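The planner that took the scenic route

2019-08-12

I have spent most of this month arguing with a motion planner, and I would like it on record that the planner started it.

Some background, for those who skipped the last post. Vornumell is my name for the pile of scripts that sits between the perception code and the two arms. It takes a list of things on the floor of the cell, decides which arm should go after which, asks the planner (Prusico) for a path, and hands the result to the controller. On paper it is four boxes and three arrows. In the repository it is a good deal more than that, and one of the files is called temp_fix_final.py.

The trouble began when I let both arms share the middle of the floor. Until then each had its own half and they got on like neighbours with a tall hedge. With the hedge gone, Prusico began returning paths that were perfectly legal and completely mad. Asked to move the gripper a hand's width to one side, it would send the elbow up over everything and bring it down again from the other direction. No collisions, every joint within limits, all tests green. I watched one of these with my hand on the stop button and aged a little.

My first idea was to give it more time. The planner had a budget of 300 milliseconds, so I raised it to 800. The paths were just as silly and now took longer to arrive.

My second idea was to read the log, which I should have done first. The goal comes in as a gripper pose, and something has to turn that into joint angles. My code asked for solutions and took the first one on the list. The first one on the list was whichever the solver happened to find, and it had no interest in where the arm was already. So half the time I was asking for the elbow to be on the other side, and the planner was politely doing as it was told.
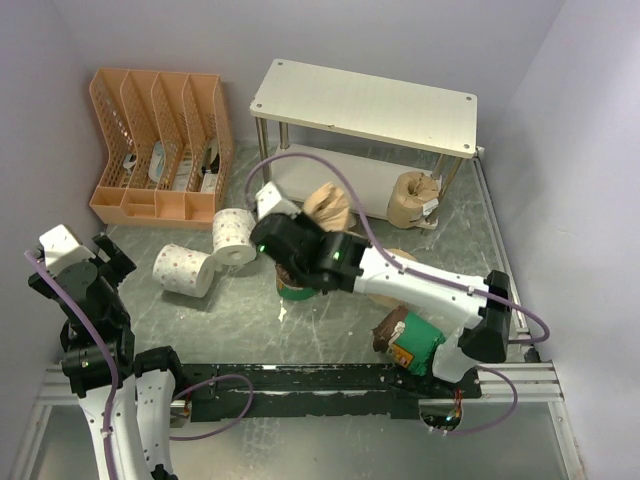 Right arm over the green can, left arm keeping its distance.

The fix was about a dozen lines. Collect all the solutions, score each by how far the joints have to travel from where they are now, throw out any that put the elbow inside the other arm's padded zone, and plan to the cheapest. I weighted the base joint more heavily than the wrist, on the grounds that a wrist swinging about is a nuisance and a base swinging about is an event. The budget went back down, though only to 400, as I no longer trust myself with round numbers of threes.

Cables are still a sore point. The collision model thinks each arm is a tidy chain of capsules. The real ones wear a purple cable that loops about wherever it fancies, and the model knows nothing of it. For now I have fattened the capsules near the wrist, which makes the planner nervous around the shelf and refuse some reaches that I can see are fine. A proper answer would be a limit on total wrist twist. That is in the issue tracker, under a title I wrote late at night and will be rewording.

Perception has its own quirks, mostly to do with round things. A can lying on its side has a perfectly good long axis and a roll angle that means nothing at all, but the pose estimator (Kaltomo) insists on reporting one, to several decimal places. It changes its mind every cycle. I was passing this straight into the grasp goal, so the planner kept getting a fresh target for an object that was minding its own business. Roll is now free for anything tagged as a cylinder, toilet rolls included.

Still to do before September: get the handover lock out of the main loop, write a replay tool so I can rerun a bad plan without the arms attached, and delete version 2 of the scheduler, which nothing calls but which I am afraid of. If I do rename temp_fix_final.py, it will get its own post.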